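Stuck fermentation at 1.022 on an oatmeal stout - repitch or wait?

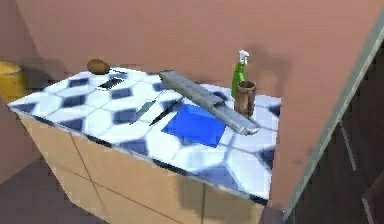 Tiled kitchen counter, pale cabinets below

Asked 22/08/2021 in Brewing > Fermentation

Five-gallon batch of oatmeal stout, extract plus steeping grains. Original gravity was 1.062. I pitched one packet of Brindine dry ale yeast straight onto the wort and it was active within a day. Gravity dropped to 1.022 and has not moved over the last 3 readings, taken two days apart. The recipe says 1.015. Fermenter is in a closet at 64 F. Readings are from a hydrometer, corrected for temperature.

I have a second packet of the same yeast in the fridge. Should I repitch, or is this finished? I don't want to bottle at 1.022 and find out later that it wasn't.

3 answers

Answer 1 (accepted)

Work out your attenuation before you add anything. 1.062 to 1.022 is 65 percent apparent, low for most ale strains but common with dark extract, which can carry a lot of unfermentable sugar. Steeped crystal and roasted grains add more.

Do a forced ferment test. Pull 400 ml into a sanitized jar, add a large pinch of the spare yeast, cover with foil and keep it at 75 F for three days, swirling when you pass it. Then degas and measure. If the sample is still at 1.022, the beer is done and repitching will do nothing. If it drops, the main batch is stalled - warm it to 68-70 F and gently rouse the yeast by rocking the fermenter. Keep the lid on.

If warming does not restart it within a week, pitch an active starter. Dry yeast sprinkled into beer that already has alcohol in it tends to do very little.

Don't return the sample to the batch.

Answer 2

Had the same thing in June with a Clellow porter kit, stopped at 1.021. Moved it somewhere warmer and got down to 1.017 in nine days. 64 is too cold for the end of a stout imo.

Answer 3

Check the hydrometer in plain water at its calibration temperature. Mine was an Etside and it read 3 points high. I chased a stuck batch for two weeks over that.

Comment from the asker: Water reads 1.000, so the hydrometer is fine. Test jar finished at 1.016. Fermenter is now at 69 F.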